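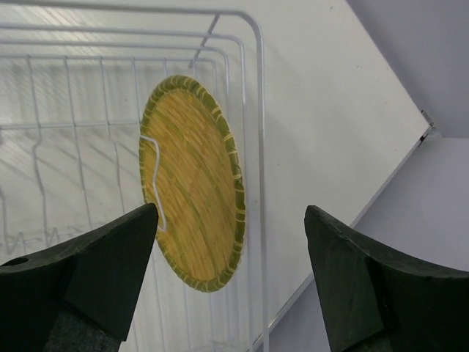
Visit report: the shared workshop at Standirholm, December 10, 2022

I went in expecting to be sold something. Open evenings at shared workshops tend to run on goodwill and instant coffee, and the robot is usually the thing in the corner that worked yesterday. Standirholm charges 13 dollars at the door, coffee included, so I decided to get my money's worth and stay by one bench.

The bench belongs to Marleny Yupanqui and Percy Cárdenas, who have been building a tabletop arm they call Skurel since April. The idea is a machine that can put away kitchen things. They started with a dish rack and woven pieces, and I asked why they hadn't picked something easier, like blocks. Percy said everyone does blocks. Fair enough, but everyone does blocks for a reason.

Their argument for the rack is that it is nasty to look at. White wire on a white table, prongs in front of and behind whatever you stand in it, shadows that look like more wires. The camera rides at the wrist, so as the fingers close in, they fill a good part of what it sees. Marleny thinks that if the arm can cope with this it can cope with a cupboard. I don't follow that. A cupboard is dark and has a door.

The parts bill so far is 463 dollars, and they had it printed out, which I respected. It does not include the table, the two motors they burned out, or their evenings. When I asked for a success rate I got a story first and a number second: 19 clean placements in the last 100 tries. "Clean" means upright in the rack with no help from a hand. I would have led with that number. It is poor, but it is a real one, and two other benches I asked had none at all.

The software is a program called Listen, written by Percy, and it is the part I trust least. It records a person guiding the arm and then tries to repeat the motion with adjustments. How much it adjusts was hard to pin down. Move the rack a hand's width, I said, and see what happens. Marleny said they hadn't tested that enough to talk about it, and went back to the gripper.

The fingers are better thought out than the rest. They are on their fourth shape, and an earlier set is kept in a box labeled Bedoya after the street where they first rented a garage. I was allowed to handle those. The tips had been sanded round by hand and the two sides didn't quite match.

Would I want one in my kitchen? No — and they didn't claim I should. I have asked them to let me know when the rack test has been done with the rack moved.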